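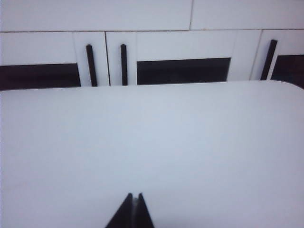 Ostdale Regional Council | Libraries and Community Learning

The reading room at Hadeswood reopened to the public in October after a closure of 58 weeks. The branch now holds 131 study places, of which 57 are reserved for silent work until 6 pm.

Long tables have replaced the carrels installed when the building was a telephone exchange. Members consulted at Hadeswood and Cernivness asked for wider surfaces on which maps, parish registers and bound newspapers could be opened flat. The local history collection, formerly held in off-site storage, has been returned to the mezzanine and catalogued by locality.

Borrowing limits are unchanged. Laptops may be used at all places except those beside the periodicals. The Cernivness branch will keep its present hours while its own program of works is considered in the next budget.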